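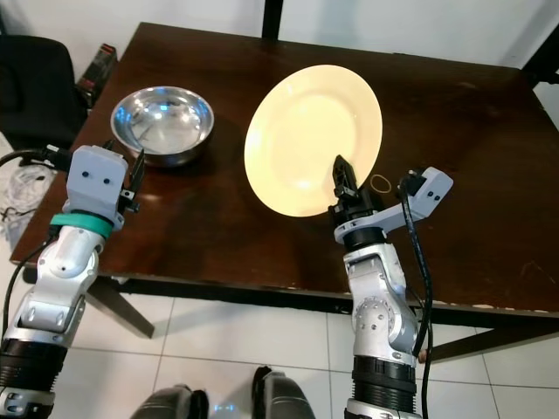 ¿Merece la pena comprar un local pequeño en una galería comercial para alquilarlo?

Hola a todos, es la primera vez que escribo aunque llevo tiempo leyendo por aquí. Os cuento. Tengo un dinero ahorrado (vendí la parte de un piso heredado) y me han ofrecido un local en la galería Platetti, en la planta baja, casi al fondo, pasada la escalera mecánica. Ahora mismo está alquilado a una tienda de arreglos de ropa que paga todos los meses sin retrasos, según el vendedor, y al contrato le quedan 2 años.

El local me gusta, tiene escaparate y un altillo que sirve de almacén, pero hay cosas que no me cuadran. La comunidad son 278 euros al mes y nadie me ha sabido explicar qué incluye. Además, de los locales de ese pasillo hay cinco con la persiana bajada. El comercial de Vurkden, que es la inmobiliaria que lo lleva, me dice que eso cambia en septiembre cuando abra un supermercado en la planta de arriba, pero no me ha enseñado ningún papel.

Yo siempre había pensado en comprar un pisito y ya está, lo de los locales me pilla de nuevas. ¿Qué miraríais vosotros antes de dar la señal? Me piden que conteste pronto, dicen que hay otro interesado (siempre hay otro interesado, ya lo sé).

Gracias de antemano y perdonad el rollo.

Respuesta de Umesh Dhillon

¡Buenas! Yo tengo un local en una galería parecida desde hace siete años y te puedo contar lo que me ha pasado a mí, que no es ninguna ciencia.

Lo primero, pide el contrato de alquiler entero, con anexos. El mío tenía una cláusula por la que el inquilino podía marcharse avisando con dos meses, y yo tan feliz pensando que tenía renta asegurada por un buen tiempo. Se fue antes del primer verano y estuve con el local vacío hasta pasadas las navidades -- pagando comunidad, IBI y el mínimo de la luz. Pide también los justificantes de las últimas transferencias, que eso de "paga sin retrasos" lo dice todo el mundo.

Lo segundo, las actas de la comunidad. En las galerías los gastos fuertes son los de las zonas comunes: la escalera mecánica, el aire acondicionado, la limpieza, la vigilancia si la hay. A nosotros nos cayó una derrama por cambiar la climatizadora y la empresa Tokgöz, que era la que llevaba el mantenimiento, ya lo había avisado en un informe del año anterior. Venía en el acta, clarísimo, y yo no la había leído. Pídelas de los últimos cinco años si te las dan, y que el administrador te firme el certificado de deudas.

Y tercero, vete allí a distintas horas. Yo me habría ahorrado disgustos pasándome un rato por la mañana y otro a las siete de la tarde. Si por la puerta principal entra gente pero al fondo no llega casi nadie, ese pasillo vale bastante menos que el de la entrada, y tú has dicho que el tuyo está casi al fondo. Habla con la chica o el chico de los arreglos, compra algo en la tienda de al lado y pregunta. La gente que está todo el día detrás de un mostrador te lo cuenta todo.

De lo del supermercado no me fiaría hasta ver la licencia. En la mía iban a abrir un gimnasio y todavía lo estamos esperando, jaja.

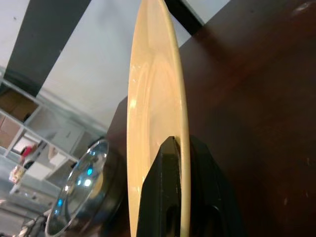 ¿Y si el inquilino se va, quién paga la comunidad mientras el local está vacío?

La paga el propietario. Frente a la comunidad el que responde eres siempre tú, esté el local ocupado o cerrado, y aunque en el contrato ponga que los gastos van a cargo del inquilino. Si él deja de pagar, te los reclaman a ti y luego tú se los reclamas a él. Por eso yo guardo un colchón para varios meses de gastos y no lo toco.

Segunda respuesta

Compra un piso y duerme tranquilo. Los locales están muertos, todo el mundo compra por internet.

Tercera respuesta

No estoy de acuerdo con el de arriba, depende muchísimo de la zona y del precio, que por cierto no lo has puesto. Sin precio ni renta no se puede decir si es caro o barato. Haz la cuenta con la renta anual menos comunidad, IBI, seguro y un par de meses vacíos, y divídela entre lo que te cuesta en total, con impuestos y notaría incluidos. Lo que salga lo comparas con otros que veas anunciados. Yo miré uno en el pasaje Ondness y con los gastos comunes se quedaba en nada, así que lo dejé pasar.

Ah, y mira si la venta lleva IVA o transmisiones patrimoniales, que cambia bastante la cifra final. Y pregunta si el inquilino tiene derecho de adquisición preferente, porque si lo tiene y no ha renunciado por escrito te puedes llevar una sorpresa después de firmar. La señal, con contrato de arras leído por alguien que sepa, y si te meten prisa pues que se lo vendan al otro.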